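Fruit ripening in the home

Home ripening is the practice of holding picked fruit indoors until it is softer, sweeter or more fragrant. It is the subject of a large body of kitchen advice, much of it repeated from one household guide to the next with little sign that anyone has tested it.

Background

Fruits are usually sorted into two groups. Climacteric fruits, such as bananas, pears, plums and avocados, go on ripening after harvest and give off ethylene gas as they do so. Non-climacteric fruits, including oranges, tangerines, cherries and grapes, do very little of this. An orange bought sour will generally stay sour, whatever is done to it on the counter.
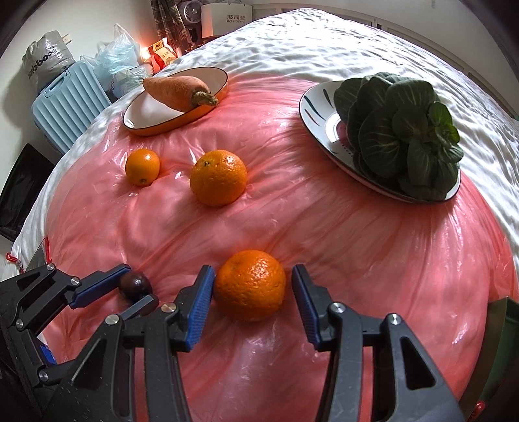
The division is less tidy than textbooks suggest. Melons are claimed for both groups depending on the variety, and some citrus changes peel color when exposed to ethylene without getting any sweeter. Shoppers often take the color change for ripening, and sellers have had little reason to correct them.

Common methods

The paper bag is the best known. It traps some ethylene while letting moisture out, and for pears and avocados there is a sound reason to expect it to help. Adding a ripe banana or apple is also reasonable. Claims that the method "works on any fruit" are not, and they appear regularly in guides that list cherries among the examples.

Burying fruit in rice or flour is said to be faster still. The usual explanation is that the grain holds the gas close to the skin, but a closed container would do the same. Wrapping fruit in colored plastic has its supporters too, most of whom credit the color and offer no comparison with clear plastic.

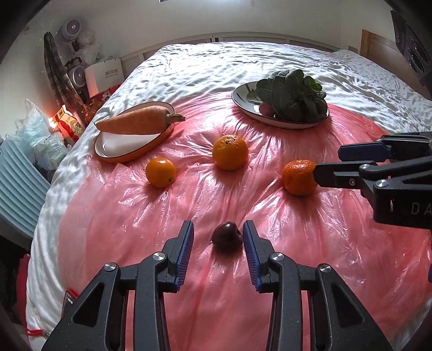

A cherry and a tangerine, two fruits usually classed as non-climacteric.

Commercial claims

Countertop ripening boxes have been sold under several names, among them Ziditz and Tondemer. The Tondemer leaflet promised ripe fruit "in 8 hours" but did not say which fruit, at what temperature, or how ripe it was to begin with. The food writer Areti Athanasiadis put pears in a Ziditz box and in a plain paper bag for 40 hours and reported that her tasters could not tell them apart. Her trial used 16 pears, too few to settle the matter, though it remains more than the makers have published.

Storage

Cold slows ripening in most fruit. Chilling unripe bananas or peaches can spoil their texture, while cherries keep better in the refrigerator from the start.

See also: Ethylene; Food storage; Citrus degreening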